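Off-white

Off-white is the everyday name for a large and rather loosely bounded family of colors that sit close to white without quite reaching it. The family takes in shades with a touch of yellow, such as cream and ivory, shades with a touch of brown or red, such as eggshell and some kinds of linen, and cooler shades that lean toward gray, blue or green. People have lived with these colors for as long as they have had wool, bone, chalk and unbleached cloth to look at, and they remain among the most widely used colors inside houses, on paper and in clothing.

The word is used both as a general term for the whole group and, by some makers of paint and fabric, as the name of one particular color within it. This double use is a frequent cause of mix-ups when goods are ordered from a card or a catalog, and a shopper who asks for "off-white" may be shown anything from a pale butter color to something most people would call light gray.

Definition and limits

A perfectly white surface would send back all of the visible light that falls on it, and would do so evenly across the spectrum. No ordinary material manages this completely, so in a strict sense every white thing a person owns is off-white to some degree. In daily speech the word is kept for surfaces on which the departure from white can be noticed, at least when a whiter thing is held next to them.

Where off-white ends and some other color begins is a matter of habit more than measurement. Beige is generally felt to be too dark and too brown to belong. Pale gray is a harder case, and so is the very light yellow often given to kitchens. Someone who has spent a long winter repainting a hallway will usually have firmer opinions on these borders than someone who has not, and there is no great harm in letting both kinds of people keep their own.

The hyphen is standard in American writing. The plural, when painters need it, is off-whites.

Sources of the color

Many natural materials are off-white as they come. Raw sheep's wool carries grease and plant matter that tint it yellow, and even after a good washing it keeps a soft creamy tone. Cotton in its unbleached state varies from pale straw to a light tan. Flax gives linen a grayish or brownish cast that was once bleached out by laying the cloth on grass in the sun for weeks at a time, a slow and patient job that took up a good deal of meadow.

Chalk and lime supplied much of the white used on walls before factory-made paint. Limewash, made by slaking burned lime in water and brushing the thin milk over masonry, dries to a bright but gentle white. It was often warmed with a little earth color, either on purpose or by way of whatever happened to be in the local stone. In the town of Tonia, the older houses along the market street are still limewashed every June, and the small amount of yellow clay stirred into each batch has given its name to a shade known in the district as Tonia cream. Households do not all mix it alike, so the street shows several versions of it side by side, and visitors are fond of arguing over which is the right one.

White pigments used in oil paint have their own leanings. Lead white, used for many centuries and now largely given up because it is poisonous, has a warm body that many painters prized. Zinc white is cooler and more transparent. Titanium white, which came into general use in the twentieth century, is very strong and covers well, and it is the base to which small amounts of color are added to make most modern off-white house paints.

Tinting

A can of off-white paint contains far less color than a buyer might suppose. A few drops of yellow oxide and a drop of black are enough to turn a whole gallon from a plain white into a recognizable cream. Black by itself makes a flat, chilly gray, and for this reason a mixer will often put in a trace of something warmer alongside it. Raw umber is a favorite, as it dulls and warms at the same time.

The Cleltach paint works, a modest regional maker best known for its interior lines, listed 50 off-whites in its card for the year 2000. Of these, 9 were described as "cool" and the rest as "warm" or "neutral." Its best seller for many seasons was Patum, a quiet putty-tinged white that was bought mostly for bedrooms and for the woodwork around windows. A lighter relative called Woo was brought out later for ceilings. Dealers found that customers who took home both cards and looked at them under a kitchen bulb quite often came back unable to say which was which, and the backs of the later cards were printed with the names in larger type.

Appearance under different light

Off-whites are more easily changed by their surroundings than almost any other group of colors. A saturated red will go on looking red beside a green curtain or a brown one, but a pale cream can seem yellow, pink or plain white according to what is next to it. Part of this comes from real light bouncing off nearby things, such as a lawn outside the window or a varnished floor, and part of it comes from the way the eye judges a color by comparing it with its neighbors.

The direction of a room matters a good deal. In the northern half of the world, rooms facing north receive mostly light from the open sky, which is bluish, and a warm off-white is commonly chosen there to keep the walls from feeling cold. Rooms facing south can carry a cooler shade comfortably. Evening lamps with a yellow glow bring out the cream in everything, and a paint chosen at noon may come as a bit of a surprise after supper.

Shadow has its own effect. On a matte surface the darker parts fall away gradually, and because there is so little color to begin with, they tend to be read simply as gray.

An off-white surface at close range, shading from nearly clean white into soft gray. 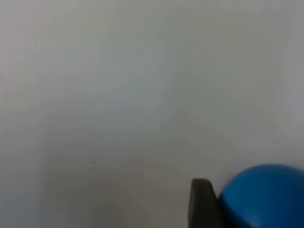

Use in the home

Off-white is often recommended to people who are unsure what they want, and it is a kindly color in that respect, since it goes along with most furniture and forgives a certain amount of dust. It does not hide everything. Scuffs along a stairway show plainly, and a patch touched up from an old can may stand out for years when the rest of the wall has yellowed.

The usual advice is to brush a generous sample onto a piece of board, let it dry fully, and move it from wall to wall over a couple of days. Trim is frequently painted in a slightly cleaner white than the walls. When the difference between the two is very small, it may look like a mistake, and decorators generally suggest either matching them exactly or leaving a clear step between them.

Use in paper and printing

Book papers are commonly made in a cream or natural shade, and many readers find this easier on the eyes over a long evening than a bright white sheet. Office papers, by contrast, often contain brighteners that give off a faint blue under daylight. Older papers made from ground wood turn yellow and then brown as they age, so that a page that began as a fairly clean white may end up well outside the off-white family.

See also

Beige
Cream (color)
Eggshell (color)
Limewash
Shades of white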